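How to Practise a Long Tai Chi-Style Form at Home Between Classes

Reading time: 7 minutes

Last updated 24/11/2018

Most people who start a long form get one class a week. That leaves six days for the moves to leak out again. The method on this page is the one we give to beginners at the Lorndale class, and it works for any slow form of a decent length, whichever school it comes from. It assumes you have already been taught the section you want to practise. It will not teach you a posture you have never been shown.

What you need

You need a space where you can take two full steps in any direction without hitting furniture. A driveway or a back lawn is fine if it is level. Carpet is harder than boards for turning on the heel, so if carpet is all you have, wear thin flat-soled shoes and lift the toes clearly before you pivot.

Wear trousers you can squat in. Bare feet are all right on a warm floor, but socks on polished boards are not.

You also need the list of posture names for your form, in order. If your teacher hasn't given you one, ask for it. Write it out by hand once. Spelling doesn't matter and neither does the language, as long as you know which move each line refers to.

Step 1: Warm up the joints

Spend up to 8 minutes on this. Start at the ankles and work upward: ankles, knees, hips, waist, shoulders, elbows, wrists, neck. Make small circles first and let them get bigger. Don't circle the knees with your weight sunk low. Stand nearly straight, rest your hands lightly above the kneecaps and keep the circles the size of a saucer.

Finish with a few slow squats to the depth that is comfortable. If your knees click but don't hurt, carry on. If they hurt, stay higher for the rest of the session and mention it at your next class.

Step 2: Stand

Stand with your feet shoulder width apart, knees soft, arms hanging. Let your breathing settle. Check that your weight is over the middle of the foot and has not drifted to the heels or toes. Tuck the chin slightly. Drop the shoulders, then check them again a minute later, as they will have crept up.

Beginners want to skip this step. Christos Deligiannis, who taught me, made us stand for half the lesson in the first month, and I resented it at the time. My stepping was better by the end of that month than it had been after a year of classes somewhere else.

Step 3: Cut the form into short pieces

Take your list of postures and draw a line under every third or fourth name, at a place where the weight is clearly on one leg. Each piece should be short enough that you can do it without stopping to think. A piece that ends halfway through a turn is awkward to restart, so move the line if you need to.

Choose one new piece for the week. Just one. The rest of your time goes to pieces you already know.

Step 4: Feet first, no arms

Put your hands on your hips and walk through the new piece with your feet only. Say the direction out loud as you go: left foot out to the corner, weight forward, sit back, turn the toes, step through. You will feel silly and it helps anyway.

Watch for these faults:

Stepping onto a tightrope. If your front heel lands in line with your back heel, you will wobble. Keep some width between the feet, as if each was on its own rail of a train track.

Falling into the step. The foot should touch the ground empty, with no weight in it. Test yourself by stopping just after the heel lands. You should be able to pick the foot up again without shifting back.

Knee past the toes. When your weight is forward, look down. You should still see the toes of the front foot.

Back foot left behind. After a turn, the back foot often stays at an angle that twists the knee. Adjust it before you load it.

Repeat the footwork 7 times. Rest, shake out your legs, then go on.

Step 5: Arms without feet

Stand still in the opening stance and run through the arm movements for the same piece. Go slower than you think you should. Find out which hand is on top at each change, and whether the palm faces up, down or out. If you get stuck on a palm, write a question mark next to that posture on your list and leave it for class. Guessing and then drilling the guess is how bad habits get in.

The elbows stay lower than the wrists in nearly every posture. If your shoulders ache, the elbows are probably too high.

Step 6: Put them together

Join the arms to the feet. The first few tries will be rough and the arms will finish before the weight has shifted. Slow the arms down until both arrive together. The waist leads: turn the waist and let the arms be carried around by it.

Don't worry about breathing patterns yet. Breathe through the nose at whatever rate is natural and check now and then that you aren't holding your breath. Iraklis Lazaridis covers breathing with the second-year group and asks that beginners leave it alone until then.

Step 7: Join the new piece to the old

Begin one piece before the new one, and go straight through the join. Joins are where people get lost in class. Do the join several times, then go back to the start of the form and run everything you know up to and including the new piece, without stopping to fix anything. If you make a mistake, keep moving. Make your correction afterward.

Step 8: Close properly

Bring your feet together, lower the hands and stand for a minute. Walk around the room slowly. Drink some water if you want it.

How long and how often

A full session by this method takes up to 40 minutes, warm-up included. Four sessions a week is plenty for a beginner. On the other days, run through the form once without any drilling, or walk it in your head while you wait for the kettle.

If you only have a short time, do the warm-up, Step 4 and Step 8. Footwork is the part that suffers most from neglect.

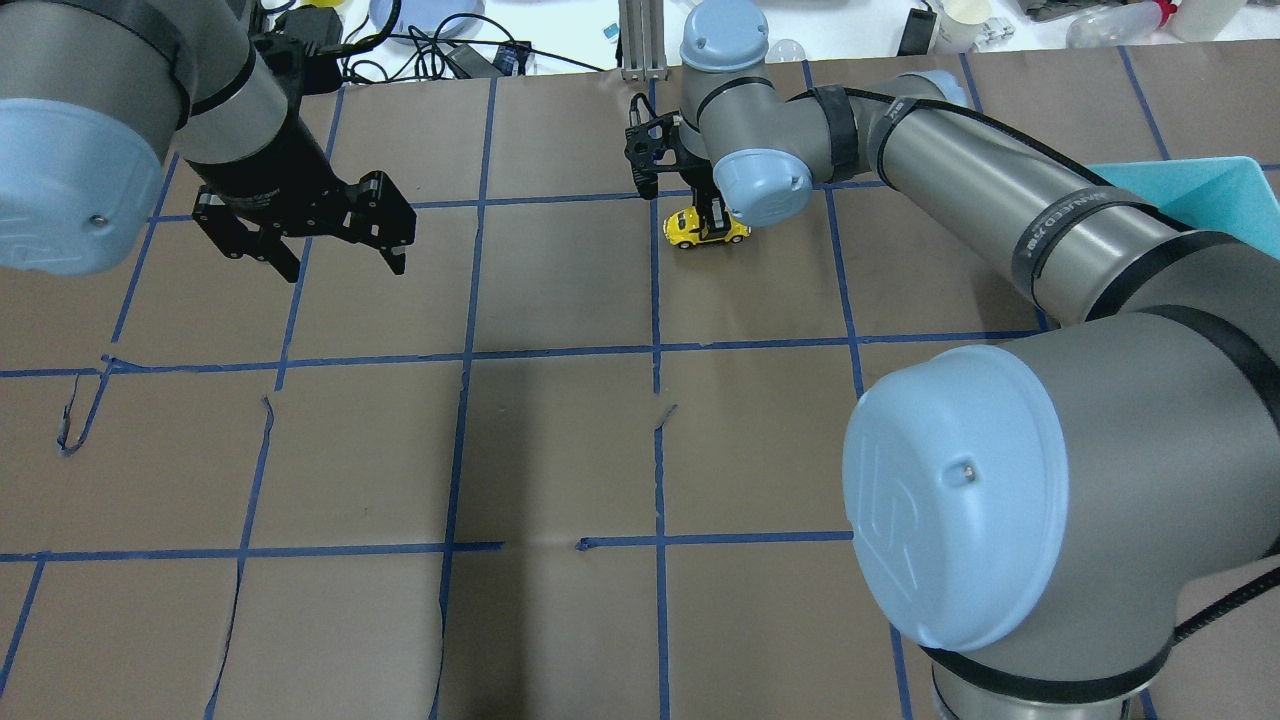 Forms & Training

Common problems

I keep ending up against the wall. Your steps going one way are longer than your steps coming back. In most long forms you should finish close to where you began. Put a coin on the floor at your starting place and compare at the end. Shorten the longer steps; don't stretch the short ones.

I forget what comes next. Go back to the written list and say the names aloud while doing the form. If you still forget at the same place each time, treat that spot as a piece of its own and return to Step 4.

My thighs shake. Stand a little higher. Low stances come with time, and a high stance with good alignment is better practice than a low one with the hips tipped. The shaking gets less after the first few weeks.

My version doesn't match the video I found. There are many versions of the long forms, and two teachers from the same line may differ in the hands, the count of repeats or the angle of a step. Follow the person who is teaching you in the room. Use videos to remind yourself of the order and nothing more.

I get bored. Change where you practise, or face a different wall. Facing a new direction is a good test too, as many people find they have been steering by the window or the couch.

When to stop

Stop if you have sharp pain in a joint, dizziness or shortness of breath. If you have had a knee or hip operation, or you have been told to watch your balance, talk to your doctor or physio before you practise alone, and keep a sturdy chair within reach during the stepping drills.

Thanks to Markos Stergiou for checking the footwork section and for the coin idea.

Related

Choosing shoes for slow forms
Pushing hands for beginners: the first fixed-step drill
Billano weekend workshop: what to bring
Short form or long form first?
Achilleas Kalogeropoulos on teaching older students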